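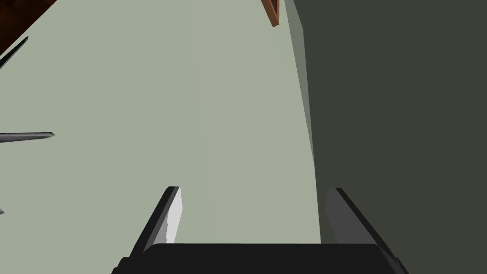
Simulation first, then the real cell: six weeks in

dovetail_dan
Posted in: Shop Floor Talk

OK, I have to gush a little. We build small furniture parts at Grudis, and since January the packing line has had an arm on it. What I love is the part before the arm moves. Every new job gets run on the computer first, with the gripper view up on the big monitor by the coffee machine, and whoever packs that product by hand gets to sit down and say "no, come at it from the left, that one tips." My coworker Estíbaliz Manzano has packed for years and she's now the person everybody waits for before a job goes live. She got a title and a raise out of it!

Anyone else working this way? I want to hear how it went for the people, more than cycle times.

girnia_nights
Second shift at Girnia here. We have the same kind of setup, and yes, the sim is fun. I was scared of it for a week and now I fight people for the mouse. You can drop the same part 2000 times and all you've lost is your lunch break.

But who does the packing when the arm is on a job? We had four people on that table. Now it's 2, and the others went to receiving. They're fine with it, mostly. One of them really isn't.

dovetail_dan
Fair. Ours went to finishing, and I should have said that. Two asked to go, one got told.

kettlecorn
I'll be the grump. "Sit down and give your input" is great while they need it. Once 439 jobs are saved in the library, how much input do they need? Get the title in writing, with the pay grade next to it.

Also the sim is too clean. Flat green everywhere, no dust, no tape stuck to the floor, no box that got rained on. Our first real run stopped 122 times before the end of the shift and every one of those was a person walking over to fix it. Same feet, same shoes, new job description.

J_Lindholm
Jonatan Lindholm, I do setup at Kazemi. kettlecorn is right about the dust and I think wrong about the library. Boxes change, suppliers change, somebody switches glue. We reopen old jobs all the time, and the packers spot what changed way before I do. I spend up to half my day just asking them stuff. Best part of my work, no contest.

kettlecorn
Then I'd like to work at your place. Ours sends a form.

girnia_nights
A form, wow. Dan, does she get paid hours for the sim sessions, or is it squeezed in between orders? That was our big argument.

dovetail_dan
Paid hours, on the schedule, mornings. It was squeezed in at first and she put her foot down. I'll ask if she wants to make an account and tell it herself. She has much better stories than me, including the one with the Dideo trays.

J_Lindholm
Please do, we're about to start on trays.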